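The hard water years

Arley has been drinking from the same bore field since the town had a pub and not much else. The water is safe, it is cheap, and it leaves a white crust on everything it touches. Kettles last a couple of years. Shower heads get soaked in vinegar on a Sunday-roast sort of rota, and the plumber in the main street keeps a tray of furred-up tap valves on the counter to save himself explaining.

The town has 3,632 residents, and most of them have a view on what should be done. The proposal now before the shire is a softening plant on the old saleyards block, built by Pralex, which put a similar one into Gronville. That plant brought Gronville's hardness down to 80 milligrams a litre. Arley's sits at 556 in a dry August, when the bores are drawn low, and it isn't much better after rain.

Cost is the sticking point. Ratepayers would carry a share of the construction and all of the running, and pensioners on fixed incomes have been the loudest at the public meetings. A household that already paid for its own softener doesn't see why it should pay twice. People who rent, and can't plumb anything in, tend to be in favour.

There is also the brine. A softening plant has to put its salt somewhere, and the evaporation ponds drawn on the plans are close to the creek. Farmers downstream want them lined and want the lining checked every year. The shire says both are in the contract.

In the meantime, the town manages. The hardware shop sells citric acid by the kilo, and black tapware, fashionable a few years ago, has gone back on special.

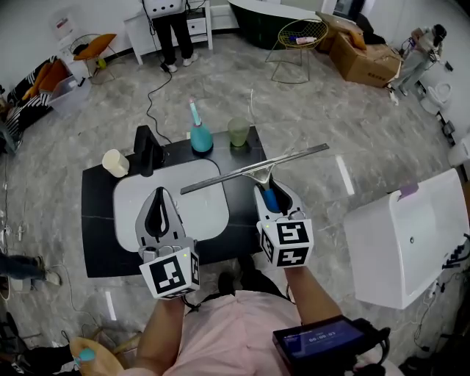 Bathrooms get the worst of it. Water left to dry on a dark benchtop leaves rings that ordinary spray won't shift, so the local habit is to wipe down every surface straight after use. A squeegee costs about 50 cents a week over its life, by one motel's reckoning, against hours of scrubbing.

The shire will vote before the end of the financial year. If it says yes, the first softened water would reach the north side of town two summers later – the south side, with its older mains, would wait another year.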